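Hochbett Jedel 90 × 200 mit Regalleiter
Hersteller: Trorko
Serie: Jedel, Möbelsysteme für Kinder- und Jugendzimmer
Artikelgruppe: Betten, halbhoch und hoch

Das Jedel ist ein modular aufgebautes Hochbett für Räume ab 2,40 m Deckenhöhe. Die Liegefläche lässt sich in drei Höhen einhängen, die Leiter wahlweise links oder rechts montieren. Der Entwurf stammt von Corentin Pruvost. 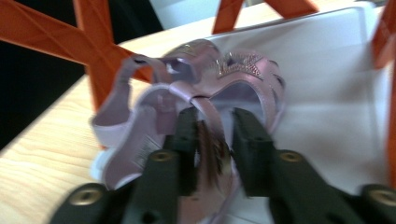
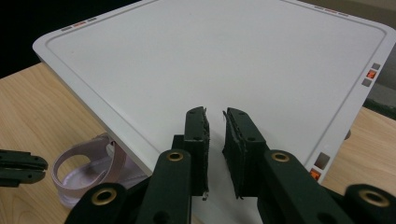
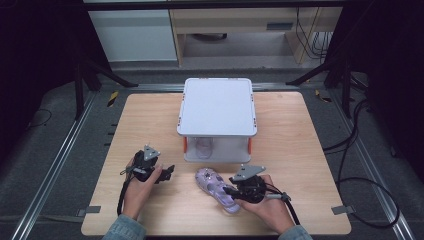 Konstruktion
Die Pfosten bestehen aus massiver Buche, 53 mm stark, Kanten gerundet. Längs- und Querholme werden über Stahlbeschläge verschraubt, sichtbare Schraubenköpfe liegen versenkt. Alle Bohrungen sind ab Werk gesetzt. Der Lattenrost hat 20 Federleisten und ist im Lieferumfang enthalten. Die Absturzsicherung ist umlaufend – eine Öffnung bleibt nur am Leitereinstieg.

Oberfläche
Wasserbasierter Klarlack, seidenmatt. Alternativ deckend lackiert in Weiß, Lichtgrau oder Salbei. Farblich abweichende Querholme sind ohne Aufpreis bestellbar, die Angabe muss jedoch bei der Erstbestellung erfolgen. Naturholz kann im Farbton vom Musterstück abweichen und dunkelt unter Lichteinfall nach.

Technische Daten
Liegefläche: 90 × 200 cm
Außenmaß Länge: 213 cm
Außenmaß Breite: 103 cm
Höhe gesamt: 184 cm
Max. Matratzenhöhe: 13 cm
Belastbarkeit Regalleiter je Stufe: 120 kg
Gewicht ohne Matratze: 61 kg
Packstücke: 4

Die angegebene Matratzenhöhe ist verbindlich. Bei höheren Matratzen wird das Mindestmaß zwischen Liegefläche und Oberkante der Absturzsicherung unterschritten. Die obere Liegefläche ist für Kinder unter sechs Jahren nicht geeignet.

Nutzung des Unterraums
In der obersten Position verbleibt genug Platz für einen Schreibtisch bis 120 cm Breite oder zwei Kommoden der Serie Hervieu. In der mittleren Position passt ein Spielbereich mit Vorhang, die Vorhangschiene ist als Zubehör erhältlich. Die unterste Position entspricht einem gewöhnlichen Einzelbett mit Rausfallschutz.

Montage
Für den Aufbau werden zwei Personen benötigt, Dauer rund 261 Minuten einschließlich Regalleiter. Innensechskantschlüssel liegen bei, ein Akkuschrauber mit Drehmomentbegrenzung wird empfohlen. Schrauben nach vier Wochen nachziehen, danach jährlich. Die Wandbefestigung ist in den beiden oberen Positionen vorgeschrieben – Dübel sind je nach Wandaufbau bauseits zu wählen.

Zubehör
Vorhangschiene, zweiteilig
Hängeablage für den Kopfteil
Bettkasten Trernthorpe auf Rollen, nur in unterster Position verwendbar
Umbausatz Einzelbett

Lieferung und Ersatzteile
Lieferung frei Bordsteinkante, Lieferung zum Verwendungsort gegen Aufpreis. Sonderfarben, die nach Ende November bestellt werden, gehen in die Fertigung des Folgejahres. Beschläge und Federleisten sind einzeln nachbestellbar. Technische Rückfragen beantwortet Amanuel Tufa im Ersatzteildienst, bitte die Seriennummer vom Aufkleber am hinteren Längsholm angeben.

Stand der Angaben: 6. Juni 2020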